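BRIKORA OPENS ITS BLOCK ROOM AT THE MERCADO IN ANBY

06/11/2021

Anby's newest place to play is open! Brikora, the toy lending library that began with a few boxes in a school hallway, has moved into a bright corner unit of the Mercado and set up a room where children can sit down at a proper table and build.

The library now has 924 members, up from a handful of families in its first year, and the shelves hold 1,406 items that can be borrowed, from puzzles to train track. Blocks are still what goes out the door most, and it was the block lovers who kept asking for somewhere to use them on the spot. Many live in small apartments where a tower has to come down before supper.

"We had parents building on the floor between the shelves with their coats on," says Preben Mogensen, who founded Brikora and still does the Saturday-style bookkeeping at the kitchen counter. "I loved it, but they deserved a table."

The tables are light wood with a pale, matte look and plenty of grain showing. Mogensen wanted a calm surface, so that the colors would come from the toys.

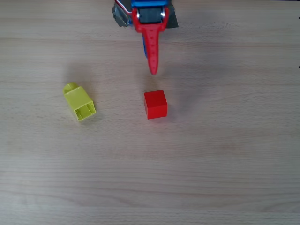 What's in the room

Visitors will find 3 building tables, low stools, a reading bench by the window and a wall of open bins sorted by size. Children can start with two or three pieces or ask for a whole bin. There is no set program and no finished model to copy. Younger kids often go straight for the big pieces, and the staff are happy to see a whole visit spent on putting one block on top of another and knocking it off again.

Inger Þórarinsdóttir, who runs the room day to day, spent most of September trying out layouts with families from the neighborhood. The tables were moved closer to the window, the bins came down a shelf, and a planned carpet was dropped after the first crumbs.

"A small red cube and a bigger yellow block are plenty to begin with," she says. "You put them out, you leave the rest of the table clear, and you wait. 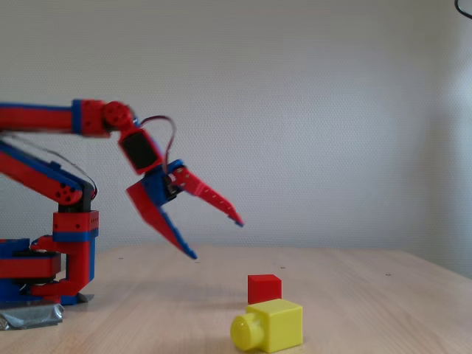

Sooner or later somebody wants to know what fits on what, and then they're asking for a third one, and a fourth, and before long you can't see the wood anymore. I could watch it all afternoon!"

Cleaning and care

Blocks used in the room are wiped down at closing time, and the tables are washed with Brillero, a mild soap made in town. Members who borrow blocks to take home are asked to count them back into the bag before returning it. Lost pieces can be reported at the desk without a fee.

Visiting

The block room is free for members. Guests are welcome too and can sign in at the desk. Children under 2 are welcome on a grown-up's lap. Groups should call ahead so a table can be kept for them.

Press contact: Preben Mogensen, Brikora, the Mercado, Anby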